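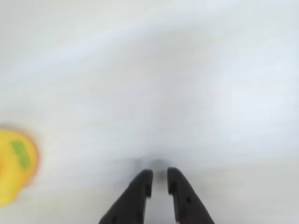 Fingers slightly apart at the white surface, something yellow off to the left.

Parkodside Robot Arm Club - Frequently Asked Questions

Last updated February 13, 2023. Still adding to this, so check back. If your question isn't on here email Solange Turcotte or just come by.

Who can join?
Any student, any major. No tryout. You don't need to know how to code on day one, about half of us didn't.

When do you meet?
Mondays after last class, room 23. Open bench on other days if somebody with a key is around - check the sign-up sheet on the door.

What does it cost?
$10 a semester. Goes to screws, tape and replacement servos. Mostly servos. If that's a problem talk to Solange, we'll sort it out, no forms.

What do you work on?
Right now it's all pick and place. One arm, one taped work area, pick up a soft ball and get it into the tray. Sounds easy. Come try it.

Is the arm a kit?
Some of it. The bracket and servo parts are bought, the rest gets redesigned every year. This year's build is named Buva, last year's was Ezeani and is now mostly spare parts. Please dont take anything off Buva without asking Svend.

Do I have to write the software from scratch?
No. We use Flokow, which is our own set of scripts that Ebere Dauda started and everyone has been patching since. It handles the servo limits, the recording and the playback. Read the readme first. Yes the whole thing. The part about limits twice.

Why does the ball have to be inside the tape?
Contest rule. Start position has to be inside the lines. Tray can sit on the line, ball can't. We practice the same way so there's no surprises.

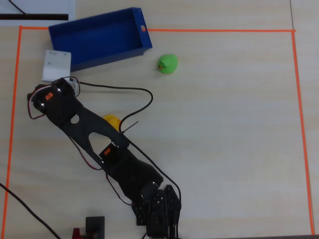
Cables are the other thing people ask about. Leave slack at the shoulder and the elbow, zip tie the run to the link, then move every joint by hand to both ends with power OFF before you run anything. If a wire goes tight anywhere, redo it. Svend Frandsen will check it for you if you're not sure, he'd much rather check than resolder.

Can I use my own objects?
For practice, sure. Soft, light, fits in the gripper. No glass, nothing with liquid in it. For scored runs use the club set.

How are runs scored?
In the tray and released = full points. Touches the tray but ends up outside = half. Dropped outside the tape = zero, and you reset. You get 2 tries per round and the better one counts. Our best practice total so far is 234, that was Osaze Iyamu and he will tell you all about it.

What if I break something?
Tell someone. Write it on the whiteboard with the joint and what you were running. Servos strip, it happens. What we can't deal with is finding out the night before a contest.

Can I take the arm home?
No. Laptops with Flokow on them can go home over the weekend, sign them out.

Is there a summer thing?
Sort of. Build week is in August, before classes start. That's when the new links get cut and we argue about the gripper. New members welcome, bring lunch.

Who is the faculty contact?
Funmilayo Shehu. Please go to her for room access, travel forms and anything saftey related. For code questions go to Ebere, she'll only forward it.

Do I have to compete?
Nope. Plenty of people just build.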